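Call for participants: does a stain remover need to cost that much?

Mirberg Home Testing is looking for 17 households to try out fabric cleaners this May. Read the whole page before you write to us. Most people who drop out tell us they skipped the second half.

What we are testing

The shelves are full of sprays that promise to lift coffee, grease and dog from a couch in one go. We have our doubts. Last year we sent out Grement, a foam that claims to work in minutes, and got back a pile of forms that mostly said "fine, I guess." Plain dish soap got nearly the same marks. The makers of Grement told us people were using it wrong. Maybe so, but if a product can't be used right by someone who has read the can, we want that on record.

This time we have three: Grement again, a newer powder called Getosance, and Barbu, a store brand that sells for a third of the price. Each comes in a blank bottle or tub with a letter on it. You won't know which is which until the end, and neither will the person who reads your forms.

We buy all products at full price from regular stores. None of the makers pays us, and none of them sees the results before you do.

Who we want

Adults with at least one upholstered couch, chair or ottoman that gets real use. Kids and pets are welcome. A couch under a plastic cover is no use to us.

You should be a little hard to please. We had 2,310 replies to our last call and a good share of them opened with how much the writer loves trying new things. That's nice, but people who love trying new things tend to love the new thing.

You can't take part if you or someone you live with works for a company that makes or sells cleaning products, or if you get free goods in return for reviews. Please don't apply if your piece is leather, suede or silk.

What you will do

Use each cleaner for two weeks on the same piece of furniture, following the directions on the label and nothing else. Fill in a one-page form after every use. The form has a box for "no difference." Use it as often as you need to.

Try each product on a hidden spot first. We will pay up to $900 toward repair or replacement if a cleaner harms your furniture, and we'll ask for a receipt or some other proof of what the piece cost.

Wipe with the cotton cloths in the kit or a plain one of your own, and write down which you used. 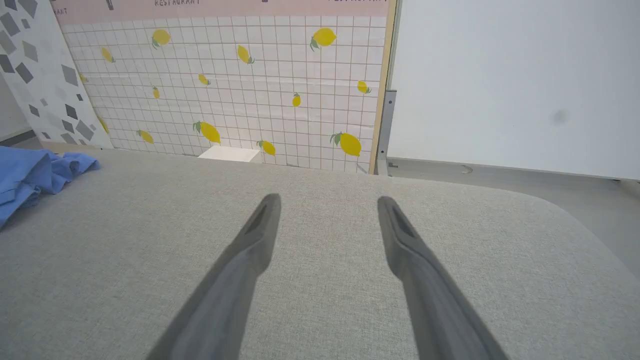 What you get

$120, paid by check after we have all your forms. There is no bonus for good scores and no penalty for bad ones. You keep whatever is left in the bottles, for what that may be worth.

How to apply

Send us an email of no more than 2,000 characters with your town, the kind of furniture you have, what it is covered in, and the last cleaning product that let you down. Skip the life story. We answer everyone, but it may take a couple of weeks, and asking twice won't move you up the list.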